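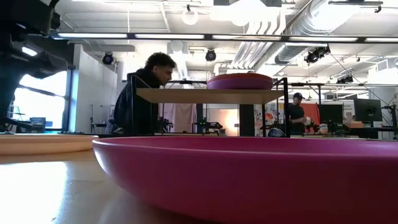
Right, so where had I got to? Last time I promised I'd write up the plate-sorting table once both arms were bolted down, and then February happened and I spent most of it fighting with cables instead. Sorry about that. It's been a good month though, and I've got plenty to moan about, so put the kettle on.

For anyone who's wandered in from the sourdough posts (hello!), a few of us at the Skitunmont workshop have been building a two-armed table that can clear up crockery. You put plates and bowls down any old how, and the arms are supposed to pick them up and put them somewhere sensible. It's a silly project and I love it. Hilkka Ojala started it, I joined in for the woodwork and somehow ended up doing half the wiring, and Impi Ruotsalainen writes most of the code, usually at eleven at night when the rest of us have gone home.

The table first, as that's my bit. It's a wooden top inside a black metal frame, and I sanded and oiled it three times because I'd made a mess of the first two. I'm very pleased with the finish. Impi is less pleased, because she says the shine confuses the cameras when the sun gets round to the windows, and would I mind awfully making it dull again? I would mind, a bit. We've agreed to try a blind first.

Then there's the shelf. Hilkka wanted a second level across the back so the arms would have to reach up as well as down, and I thought it'd take me an afternoon. Two weekends, it took. The legs had to be far enough apart that an elbow wouldn't clout them, and the board had to be stiff enough not to bounce when something gets plonked on it. My first go was 18 mm too low, so I cut new legs and did it all over again. The old ones are holding up my tomato seedlings at home.

The arms came with the world's worst instructions. Everything to do with the mounting was on one page, in a drawing the size of a stamp, and I put the left base on facing backwards. Twice! The Pastov clamps we'd bought to hold them were lovely and solid but needed longer bolts, and the longer bolts needed washers, and by then the shop had shut. You know how it goes.

Cables, though. Oh, the cables. Every joint wants a wire, the grippers want one each on top of that, and if you tie it all down neatly the arm gets halfway through a reach and stops dead like a dog at the end of its lead. If you leave it all slack, the loops flop about over the table and hook themselves round whatever you were trying to pick up. I've settled on big lazy curves with enough spare to let the shoulder go right round. It looks dreadful. Hilkka keeps threatening to buy a roll of that braided sleeve and I keep saying wait until we've stopped taking it apart.
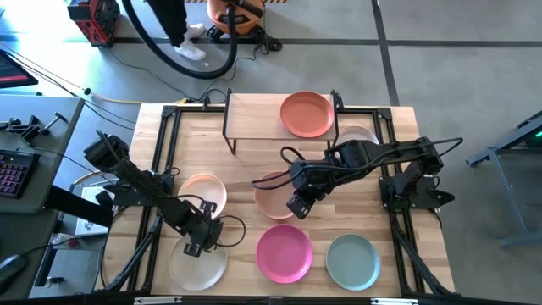 Plates were a whole saga as well. We started with proper china from my kitchen, which lasted one evening and cost me a side plate I was quite fond of. Plastic from then on. I went to Hyvönen on the way home and bought whatever they had in different colours, thinking the colours would make life easier for the software. The bright pink has been no bother at all. The cream one and the pale pink one are another story, as on a light wooden table they more or less melt into the background, and the gripper goes down with great confidence and closes on thin air a thumb's width from the rim.

That rim business is what I've learned most about this month, if I'm being serious for a minute. A flat plate is a horrible thing to pick up! You and I slide it to the edge of the table or get a fingernail under it without thinking. A gripper with two stiff fingers can't do either very well. Impi's trick is to come in at a slant and pinch just the lip, and when it's right it's gorgeous to watch. When it's wrong the plate shoots off across the table like a tiddlywink. Bowls are much friendlier, with that nice tall side to grab hold of.

We did a long run one evening to see where we'd got to: 140 tries, with me putting things back and Hilkka keeping the tally on the back of an envelope. The first 20 were awful. Then Impi changed something to do with how slowly the fingers close, and it settled down nicely until I leaned on the table and we had to line everything up again. I now have a chair, and I've been told to sit on it.

Things still to do, mostly so that I don't forget:

The right arm droops a touch when it's stretched out flat, so I want to check the base bolts again before anyone blames the motors.

Somebody (me) needs to put rubber on the fingertips. I've got an old bicycle inner tube that I think will do, though Hilkka fancies the Vostum pads, which cost silly money for what they are.

A lip along the front of the table to catch the tiddlywinks. I've got a strip of beech left over that's nearly long enough.

And the two arms still don't talk to each other. At the moment they take turns, very politely, and if they both fancy the same plate we hit the stop button. Impi has ideas. I've asked her to explain them to me in daylight.

If anyone's got a good way of dulling down an oiled top without sanding the whole lot back, do leave me a comment. I've been told wax, and I've been told absolutely not wax.

Print this post
E-mail this to a friend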